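Ticket: tracker on tanker 8 stops reporting after Jurnerside depot
Opened by: Eilif Lindholm
Assigned to: Remedios Yap
Status: **waiting for driver**

**Eilif Lindholm**
The Pledex tracker in fuel tanker 8 goes silent every time the truck leaves Jurnerside on the inbound road. Last position is the weighbridge, then nothing for 29 minutes, then it reports again near Paju. The other tankers on this road report normally. Our fire safety rule asks for a position every two minutes when the tank is full, so I can not release the truck like this.

**Remedios Yap**
Thank you, I looked in the log. The unit is not losing the satellite – it restarts. Supply drops under 8 volts when the pump switch is turned off. Please check if the tracker is connected to the pump circuit.

**Eilif Lindholm**
Percy Betancur checked. It was on the pump circuit, yes. He moved the wire to the permanent supply and put a new fuse. Test drive to Paju: one gap of three minutes, the rest is good. 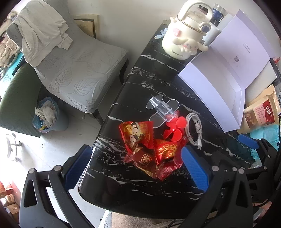
The remaining gap can be the antenna cable, so please measure it with the connector closed and write the value in this ticket. Percy can do it at any table in the depot office. The marble-pattern one with the red candy wrappers and the small red propeller is fine, only clear a space first – foil must not touch the open connector.
– Remedios

**Eilif Lindholm**
Understood. The driver, Eliécer Cuervo, is back with the truck on the evening shift. Percy will take the cable out then and I will write the value.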